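Gripper Swap Gallery — Druris vs. Paltell

Posted 26 December 2024

I finally sat down with the pile of notes from the gripper swap, and since a few of you asked how the cloth tests were going, I figured I'd put up a page with the wrist camera view and some thoughts to go with it.

Quick background if you missed the May post: I had the Druris fingers on the arm for most of the year, and I liked them a lot for boxes and bottles and anything with a decent edge. Clothes were another story! So I bought a set from Paltell, bolted them on, and ran both through the same routine with the Drodero controller at the same speed and the same closing force. Pick up a garment from the table, lift, hold, put it down. I did 437 picks in all before I got sick of folding my own laundry back into a heap.

The Druris set dropped the garment 21 times. Paltell dropped it 2 times, and both of those were on a slippery running jacket that I'd have trouble hanging on to myself. What surprised me more was the hold. I wanted a small bite of cloth that stays put while the rest hangs free, because the next step is finding a hem, and that gets ugly fast when half a sleeve is balled up in the jaws.

A few of you wanted to know about the camera too. It's the little Sabatier, mounted low at the wrist, so the gripper takes up a good chunk of the view — I can live with that. I tried it 18 millimeters higher and got more of the table but lost the pinch point, and the pinch point is the whole reason I look at the feed. Back down it went. White background stays as well, it makes gray stuff so much easier to pick out.

Next up is towels, then maybe jeans if the wrist motor is willing. Same fingers, same controller, and I'll add to this page as I go.

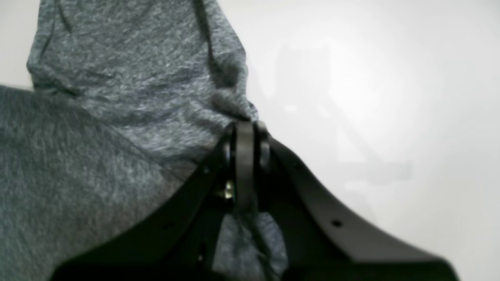
Gray heathered knit, bunched up tight at the pinch with a narrow bit hanging down between the plates.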